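Ticket 319: Arm closes on nothing, reports success
Product: Kellomance bench arm, Urnier wrist, two-finger gripper
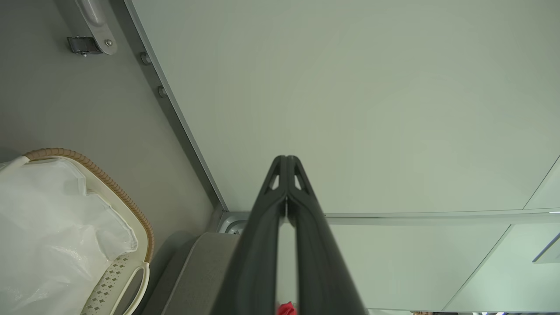 Lieven Martens: before anyone blames the fingers, ask what the arm thinks "picked up" means. Ours at Seixas used to score a pickup whenever the jaws shut without a fault, so it was wonderfully productive for most of a winter and moved almost no laundry.

Fair point, and I wish I'd read it before I spent an evening on the fingers.

Original report, 05/10/2019

The job is tidying. The arm is meant to pick soft things up from the floor area and drop them in the basket, then lift the bag out of the basket when told to. My kids have been doing the same job under protest for years, so there is a benchmark of sorts, and it's a low one.

What happens: arm goes to the item, descends, closes, lifts, travels to the basket, opens, goes home. The log says PICK OK, PLACE OK. The item is still on the floor. It will do this all afternoon if you let it, with the same confidence each time.

Firmware is the current one from the Treruseo download page. Power supply is the one in the box. Yes, I have turned it off and on again.

What I tried, in order

Re-ran the finger zeroing. Passed. The tips meet where they should and there's no play that I can feel.

Swapped the gripper cable for the spare. No change.

Tried a rolled-up pair of work socks. Picked up first go, carried across, dropped in the basket. I was delighted and called the family in to see. Tried a flat tea towel. Nothing. The family left.

Raised the grip force. The tea towel was now pinched firmly, let go of halfway, and logged as PLACE OK on arrival.

Tried the bag. It got hold of the plastic, pulled up a little tent of it, and lost it. Thin plastic bag in a basket is a job a toddler can do, and toddlers are known for doing it when you'd prefer they didn't. Asked the arm to try again and it went for the rim.

Lowered the approach speed by half. Same result, takes longer.

Reply from Anas Majali

Can you send the width reading at the end of the close move, for the socks and for the towel? You'll find it in the detailed log, which you have to switch on separately. Also tell us what you have for min_width in the task file. If the line isn't there, it defaults to zero, and at zero a fully shut gripper counts as a good grasp.

My answer

The line isn't there. I started from the sample task in the manual, where it isn't there either. Someone might like to have a look at that.

Width readings attached as text. Socks stop the fingers well short of closed. Towel reads the same as thin air, to the last digit. So Lieven had it, and the thing has been congratulating itself on grabbing nothing since I unpacked it.

Set min_width to 2 mm. Now the socks pass and the towel fails with GRASP EMPTY, retries twice, and gives up. I can't tell you how pleased I am to see it fail. At least we're both looking at the same floor.

Anas Majali again

Good. For flat cloth, don't come straight down on the middle. Put the approach point near a fold or an edge, go a couple of millimetres lower than feels polite, and close slowly. The width check is no help with one layer of a tea towel, though. It's thinner than your 2 mm and will be called empty even when you have it. Use the motor current check for that and turn the width check off for that item only.

For the bag, I'd bunch it by hand first or leave that step out. We don't have a setting for thin plastic that I would put my name to.

Result

Approach at a fold: the towel comes up more often than it doesn't. I gave it a colour-coded pile of rags from the shed to practise on and it cleared most of them, leaving the one that had been there the longest, possibly out of respect.

Bag step removed from the task. I do the bag. It takes me less time than it takes the arm to wake up and find its home position, and I've stopped timing the rest of the job for similar reasons.

As for whether a machine can do the household chores yet, my partner's summary is that we now own an appliance that needs somebody to fold the washing in advance so it can be picked up. I've got no rebuttal, but I did point out that it doesn't ask for pocket money.

Still open

Sample task in the manual needs a min_width line. Please fix this before someone else loses an evening.

PLACE OK is logged even when the item falls off on the way. The check should run again just before release. Anas says it's on the list for November.

Approach to the rim when the bag grasp fails. Not seen since the bag step came out, so I can't test it, but I don't believe it's cured.

Status: workaround accepted, leaving the ticket open for the second item.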